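Sudis Glove Kit support > Tracking > Marker pose jumps when hand is near the bin
Status: waiting for customer
Opened by: Shewit Tesfamariam
Product: Sudis glove pair, Plamora recorder, fixed camera

Hello support team,

We are evaluating your kit before we buy more pairs. The task is simple tidying: pick up soft toys and small things from a table and put them in a fabric bin. The recordings will later be used to teach a robot arm from Asfaw.

The problem is with the right hand. In the Plamora viewer the right hand pose makes a sudden jump and then comes back. In one session I found 19 jumps on the right hand and none on the left. The longest one lasts 300 ms. Finger data continues normally during this time, so I think the glove itself is okay and only the marker pose is lost.

Our setup during the toy task:

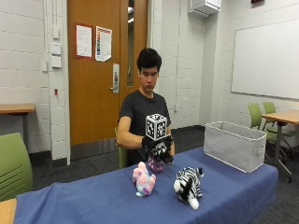 Toy task, both gloves on, cube marker on the right hand.

What I tried already:
1. Restarted the recorder and calibrated again. No change.
2. Cleaned the markers with a dry cloth. No change.
3. Changed exposure in the camera settings from auto to fixed. Fewer jumps, but still there.
4. Updated the firmware to version 26. No change.

Please tell me if the marker size in the config must be entered with the white border or without. The manual says "marker edge" and I am not sure how to understand this.

Regards,
Shewit

---

Reply from support (Clistitz, reseller)

Hi Shewit, thanks for the clear report. Enter the size without the white border, only the black square. With the border included the distance comes out wrong, and the filter can reject good poses when the hand is turned. Please correct this, then do a reach test: arm straight, shoulder height, hold for a few seconds, then slowly turn the wrist. Send us the log with debug level on.

---

Update from Shewit

I corrected the size. It was with the border, my mistake. Then I did the reach test with a small object in the fingers.
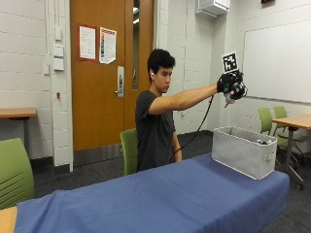 With the arm held still I get a stable pose, no jumps in 100 seconds. When the wrist turns slowly I still see two jumps, both when the marker is almost edge-on to the camera. So it is much better than before, but not finished.

Two more questions. Does the filter have a setting for the maximum angle? I found "pose_gate" in the config file but it is not in the manual. And can we order a longer cable for the right glove? Our people would like more freedom when they reach to the far end of the table.

The debug log is attached. I will repeat the full toy task in the afternoon and write the number of jumps in this ticket.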